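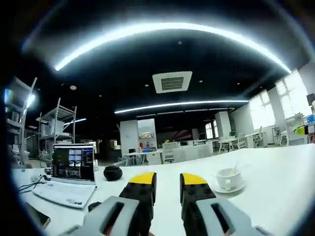 Posted by Theano Mavromatis in Diary, December, 11:40 pm

I finished the sourdough rye today and it ROSE! I've been at this since the fall, and every loaf until now came out like a roof tile (Thanasis used one as a doorstop for a week, very funny). So I'm writing everything down while I remember it.

Starter fed at six in the morning with 20 grams of rye from the Kourkoulas mill. By noon it had climbed right up the jar and smelled of apples. Then 600 grams of flour, 434 of water – I know, 434, but that's where the scale stopped and I wasn't going to argue with it. Salt, a spoon of molasses, caraway. I didn't knead it at all this time, just stirred and folded and left it on top of the boiler with a towel over it.

Ifigeneia called halfway through and we talked for so long that I nearly missed the oven. She's moving to Trevholm after New Year and wants a piece of the starter to take along, so now I have to think of a jar that won't leak on a train.

Baked it in the old Nerora pot, lid off at the end. The crust crackled when I took it out! I stood there in my coat listening to it. Thanasis had three slices with butter and said nothing rude.

Tomorrow: more caraway, and try it with 200 grams of the whole grain. Also buy butter.

Comments

Stavros Tsolakis: Mine always sinks in the middle. How long did it sit on the boiler?

Theano: Five hours! Try a bit less water too.

Horacio Ledesma: Save me the heel, please.

Contact | © Theano Mavromatis | Back to top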